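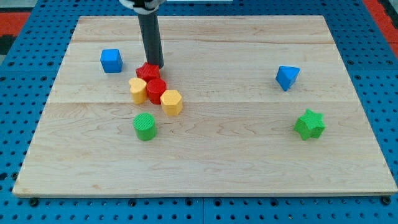
3. Preparar a base e arrumar as peças

Antes de começar a brincar a sério, vale a pena gastar uns minutos com a tábua. Sabemos que a vontade é despejar logo o saco todo em cima da mesa (cá em casa acontece o mesmo), mas uma base bem assente faz muita diferença quando se empurram peças pequenas de um lado para o outro.

3.1 Limpe a superfície de apoio com um pano seco. Se usar o painel perfurado Kohlhase, passe também um pincel macio pelos furos, onde o pó gosta de se esconder.

3.2 Pouse a tábua sobre o painel, com os veios virados para cima, e deixe uma margem livre a toda a volta. Assim consegue pegar-lhe pelos lados sem entalar os dedos.

3.3 Carregue ao de leve em cada canto. Se a tábua balançar, levante-a e procure alguma peça esquecida por baixo – é quase sempre um coração.

3.4 Escolha três ou quatro formas para a primeira ronda e coloque-as de pé, com a face texturada para cima. As estrelas, os corações e os cilindros são bons para começar, e pode misturar as cores à vontade.

3.5 Junte as peças num grupinho, lado a lado, um pouco afastado do centro. Depois empurre uma de cada vez, devagar, e repare como as outras se deslocam com ela. A estrela roda nas pontas, o cilindro escapa-se com facilidade e o coração costuma ser o mais teimoso.

Nota: os nós, os riscos mais escuros e as diferenças de tom entre as pranchas são próprios da madeira e não dão direito a troca. Há quem os aproveite como caminho para as peças, e ainda bem!

Nota: se passar a unha pelas junções e sentir um degrau, não lixe. Escreva à Dzintra Stankevičius, do apoio Wimudberg, indicando a referência 142, e ela combina consigo o que for preciso.

Cuidado: as peças pequenas podem ser engolidas. Guarde-as fora do alcance das crianças com menos de três anos.

Cuidado: não lave a tábua debaixo da torneira nem a deixe encostada a um aquecedor. Um pano bem torcido chega perfeitamente, seguido de 15 minutos de descanso na horizontal antes de voltar a usar.

3.6 No fim, conte as peças para dentro do saco, feche o cordão e guarde a tábua deitada, sem pesos em cima. Para montar um percurso com várias formas, passe à secção 4.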